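Automation and Everyday Work
Unit 4 handout: Can machines do chores yet?
Instructor: Florin Bucur
Lab sections: Rachid Nasr (Friday)

Read before lab. Bring the worksheet from Unit 2, you will need the task table.

1. What we mean by a chore

For this course a chore is a job that a person can do without training, that has to be done again soon, and that takes place somewhere not built for a machine. Wiping a table counts. So does folding towels, sweeping up under a workbench, or putting parts back in their bins at the end of a shift. Welding a car body doesn't count, even though it is much harder for a person to learn. The part arrives in the same place every time and the cell was built for the robot.

Keep this definition in mind when you read a claim that a machine "can clean." Ask which surface, with what on it, and who moved the chairs first.

2. Where things stand

Machines already do some chores well, and most of them are old news. Dishwashers and washing machines do the wet part of the job. A person still loads, unloads, sorts and puts away. Robot vacuums handle open floor and have trouble with cords, socks and thick rugs. On the shop floor, driving scrubbers clean long aisles but leave the corners to whoever has the broom.

Arms are a different story. An arm can pick up a cup, wipe a counter or fold a shirt in a lab, and some do it outside of one. The open question is how often it works when nobody has prepared the room.

3. Case: the Zutlow bench trial

Zutlow makes small metal fittings. In September they tried an arm for end-of-shift bench clearing. It had two jobs: put loose parts in a tray, then clean off what was left. Over 800 attempts at the first job, the arm got the part into the tray 96 percent of the time. That sounds good until you work out what it means for one bench, where a single shift leaves dozens of parts behind. Do this calculation in your notes. Assume 25 parts and find the chance that all of them end up in the tray.

The second job went worse, and Zutlow did not report a number for it. Their write-up says only that the bench "was acceptable on most days." We will come back to that phrase, because it hides the main problem with cleaning as a task.

4. Why small debris is hard

Picking up a cup has a clear end: the cup is up or it isn't. Cleaning crumbs or dust off a table has no such end. Three things get in the way.

Seeing. A crumb may cover only a few pixels. A soft shadow on a pale surface can look like a stain, and a real stain can look like a shadow. The arm's own shadow moves when the arm does.

Touching. Two-finger grippers are made for objects. They can hold a cloth or a brush, but then the force has to be right along the whole stroke. Too light and the dust stays. Too heavy and the cloth bunches up.

Deciding when to stop. People glance at the table and move on. A machine needs a rule, and somebody has to write it or collect enough examples for it to be learned.

The Gastidus group took the rule approach — wipe the full surface in overlapping strokes, whether or not anything is there. It is slow, and it needs no detection at all. Younis trained on people's wiping and got shorter paths, with more missed spots near table edges.

5. For lab

Pick one chore from your Unit 2 table. Write down how you know it is finished, in words a stranger could follow. Then list everything a person does before and after that you left out. One page, handwritten is fine. Rachid will collect them at the start of section.

6. Review
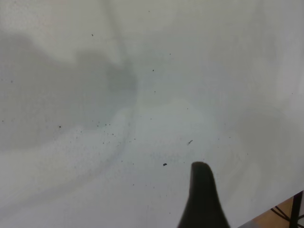
Why can a robot vacuum be sold for home use when a table-wiping arm mostly can't?

The vacuum works on one flat level, never has to lift anything, and does little harm when it misses a spot or bumps a chair leg. An arm has to reach over and around breakable things, control how hard it presses, and judge whether the surface is clean, and it costs far more while doing a job that takes a person under a minute.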